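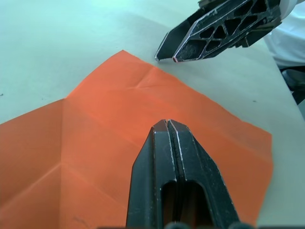

Mamach fingers over a sheet of orange origami paper. The scuffs on the edges come with use, at no extra charge.

Mamach Finger Set for Two-Arm Bench Builds
$306 per set of four fingers (two arms)
Ships from the Parkside shared workshop, usually when one of us is going past the post office anyway

The Mamach set began as a repair. Two of us at Parkside had put together a pair of small arms on a long table, and the fingers that came with them were fine for blocks and foam balls. Then Orysia Kuzmenko decided the arms should fold paper. Paper is thin, it slides, and it remembers everything you did to it. The old fingers picked up a sheet about as gracefully as a pair of snow boots.

So we cut new ones. They're black, they taper, and they close tight enough to hold one corner of a sheet without grabbing the table too. The finish wears silver along the edges. We tried two other coatings, which wore off faster and looked worse doing it, so this is the one you get.

What's in the box
Four fingers, in two pairs
Mounting screws, plus spares, because they roll
3 sets of soft tip pads
A printed sheet of fitting notes by Yaryna Kushnir, who has opinions on torque

What's not in the box
Arms
Paper
Patience

Fits
Any arm with the Bametti four-hole wrist plate. Older Patrício wrists need the adapter ring, sold separately. If you have a homemade wrist, send us a drawing before you order. A photo of it held up next to a banana isn't a drawing, though we've had to work from one.
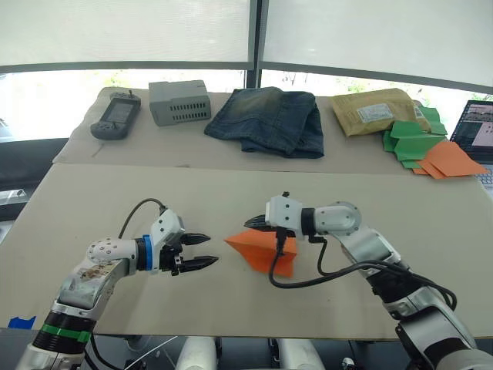 Fitting the set takes some 60 minutes for both arms, most of it spent on cables. Bolt the fingers on with the power off, close them by hand, and look for light between the tips. Then run each arm through its full reach, slowly, and watch where the wiring goes. Ours still has a fondness for the work area: the loop off the right gripper hangs down in front of the paper airplane like a curtain. Leave enough slack for the wrist to turn and tie back what you can behind it. We also cover the table with paper, taped at the edge, so the tips have something kinder than bare tabletop to land on.

What it can do
Pinch and lift one corner of a sheet, press a crease, flatten a flap, turn over a folded piece. An airplane is a good first project: few folds, and you know right away what it's supposed to look like. Use bright paper. The wrist cameras have an easier time with it, and so will you when you're looking for it on the floor.

What it can't do
Tissue paper. Glossy wrapping paper, unless you enjoy shouting. Cranes, so far, although Orysia says December, and has not said which one.

Care
Wipe the fingers with a dry cloth. Check the tip pads every 1,000 grips and swap them when they go shiny. Don't oil anything near the tips unless you want see-through airplanes. Surface scuffs don't affect the grip. A bent tip does, and we'll straighten it once for the cost of return shipping. The second time we'll ask what you were doing.

Returns
Unused sets can come back within a month. Used sets can come back too, but only to visit.

Questions about fit go to Yaryna at the workshop. Mornings are best, and please have your wrist plate measurements with you.

Related items
Patrício adapter ring
Spare tip pads, bag of 3 sets
Mamach cable ties, which are ordinary cable ties that we counted for you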